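Work diary, July, Greltwood

Started at 7:40 with the seating task still open from yesterday. The controller reaches the block, but the last few millimeters are bad. In free space the tracking error stays flat. As soon as the hand gets near the part, the commanded pose and the reported pose drift apart, and the policy corrects in the wrong direction. I had blamed the contact model for this. After this morning I think it is the way we sample starting poses.

The method, written down so I can find it again: take one trained policy, freeze it, and run it from a grid of starting poses instead of from random ones. Score each rollout only on the last part of the approach. Ignore everything before that. The random starts hide the problem, as most of them land in a region where the policy is fine, and the average looks healthy.

The grid has 43 poses. I ran each with the same physics seed and then changed one thing, the tilt of the wrist at the start. Ran the whole set before lunch on the Nondia machine, which was free until 11.

Close view from the approach phase, saved while I was checking clearance between the finger and the cube: 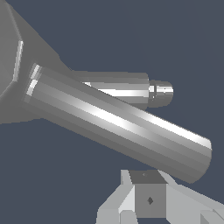

Source: Prosteo simulation render, Greltwood

The gap between the blunt end of the near finger and the top of the cube is small here, and the finger sits a little to the right. That sideways offset is what I want to measure. It is easy to miss in the logs, which report the hand frame and leave the finger ends to be worked out. I added a second logged quantity, finger end to cube center, projected onto the top face. Took twenty minutes, most of it spent on a sign error in the transform.

With the new quantity logged, the grid splits cleanly. Of the 43 starting poses, 24 finish inside tolerance and the rest do not. The failures are not spread over the grid. They sit together on the side where the wrist starts tilted past a certain angle. In that group the offset builds slowly and in the same direction each time. A contact problem would show up as a jump at first touch. There is no jump. The error is already there before anything touches.

Checked this a second way by turning contact off completely and letting the finger pass through the cube. Same offset, same direction, same poses. So contact is out. I should have done that test first, it costs one flag.

Afternoon: looked at the arm from farther out, to compare wrist angles between starts without the hand filling the view. I stripped the viewer down to the arm and the ground plane for this. Base and table drawing are off, shadows too.

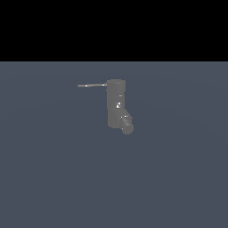 Author: simulation and control engineer, Prosteo project

The wrist segment angles down and to the right in this one, and the bend where it meets the upright link is easy to read at this distance. Resolution is poor and the edges stair-step, but for comparing tilt by eye it is enough. The numbers come from the joint log in any case.

The tilt itself is not an illegal pose and the arm can work there. The training data thins out in that region. I plotted the starting poses used in training against the grid and the failing group falls almost entirely in the thin part. The old sampler draws joint values evenly, then throws away any draw that fails the reach check. The check rejects far more draws on the tilted side, and we never made up for it. Even sampling going in, uneven sampling coming out.

Two possible fixes:

Sample in hand space and solve back for the joints. Cleaner, slower, and the solver sometimes picks a different elbow branch than the one we want.

Keep the joint sampler and weight the surviving draws by how often their neighbors get rejected. Ugly but quick.

I went with the second for now. Retrained four policies with the weighted sampler, short runs, on Ma — the older machine, so they took until evening. Three of the 4 bring the offset inside tolerance over the whole grid. The last one still fails at 11 poses, all at the far end of the tilt range. I do not know yet if that is the seed or if the weights saturate there. The cap on the weights was a guess and it is probably too low.

I do not want to report this as solved. The grid is small, every run used one cube size, and the cube was held in the same recess each time. What I can say is that the score on random starts barely moved between the old and new samplers, while the grid score moved a lot. That alone is a reason to keep the grid in the regular test set.

For tomorrow: raise the weight cap and rerun the bad seed first. Then a finer grid near the far end of the tilt range. Also write the contact-off test into the checklist, and rename the new log column, which at the moment is called "offset2" and will mean nothing to me in a month.

Stopped at 9:15. Left the last rerun going on Ma with logging on.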